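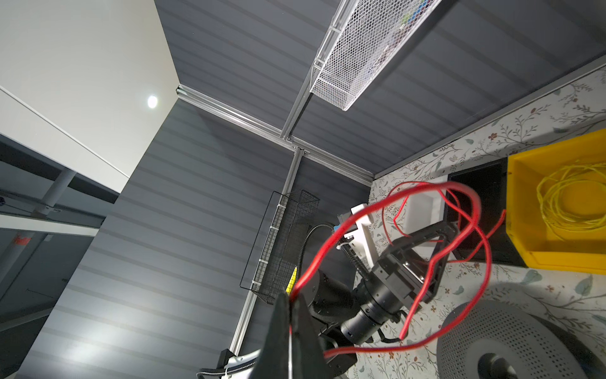

Kestuvlow Workshop Users, minutes, 3 January 2018

Present: five of us, plus Suha Chamoun (chair, and the only one with a pen).

1. Minutes of the last meeting. Approved. They were short.

2. Wire. The red wire is in a tangle again. Long debate over whether to unpick it or cut it up for jumpers. Unpicking won, three votes to two, and the three have been invited to get started. Agreed that yellow wire is to be coiled and kept in the yellow bin, and that red wire should aspire to the same.

3. Baskets. Goel room asked what belongs in the white mesh basket on the rails and what belongs in the black one on the post. Four theories were heard. Suha to write labels.

4. Table covering. A motion to replace the floral vine pattern with something "more serious" found no seconder.

5. Money. Balance is $211. The Nedex quote for shelving is $3,000. Item closed.

6. Any other business. Whoever has the Itine room key, please return it.

Next meeting in May.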